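September, late evening

Spent most of the day on the equipment budget and I want to get it down before I forget how we arrived at the numbers.
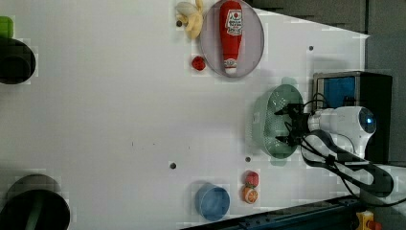 The request from upstairs is for one list, in order, with a price next to each line. Haiyan wants it by the end of the month. I had a draft with nine lines on it this morning. Tonight it has six, and one of those is a spare.

The big question is still the second arm. Lejla is for it. Her point is that the tabletop work all goes through one station, and when that station is down for a cable or a recalibration, three people sit and wait. I went back through the log after lunch and she's right, we lost 31 hours over the summer that way. I had guessed less.

Tolera is against it, or against it this year. He says a second arm needs a second table, a second controller, another set of toy food and dishes, and someone to look after it, and that I only ever price the arm. I told him I had priced the table. He asked about the mounting rail. I had not priced the mounting rail.

So I called Funard about rails and got 1284 for the length we need, delivered, not including bolts. Okden is cheaper but won't say when. I put Funard on the list.

Grippers next. Two fingers handle most of what we ask for. The thin rims are what I worry about, plates and the colander, and round things that roll off when touched. Evie wants softer fingertips before anyone talks about a different gripper. Mitumik sells a set and she has asked them for a sample. If the sample is any good that's one line I can make a lot smaller. I left 1000 in for grippers and wrote "fingertips first" beside it.

The props I moved to the ordinary supplies budget. Plastic fruit and cups should not be going in front of the same people who approve an arm. Brynhildur agreed and said to put 2000 under supplies for the year, which covers props, cable ties, tape and the cables themselves. Cables are a bigger part of that than I'd like. I want proper guides for them along the arm, and I forgot to ask Hallgrímsson whether they still make the clip-on kind.

We left it that the second arm goes on the list as line two, after the service contract, with everything it needs written under it as one price. If they say no, they say no to the whole thing and we ask again next year – better than getting an arm and no table.

Still to do: bolts, lead time from Okden, Hallgrímsson about the clips, and ask Tolera to read the draft before Haiyan sees it. Bed now.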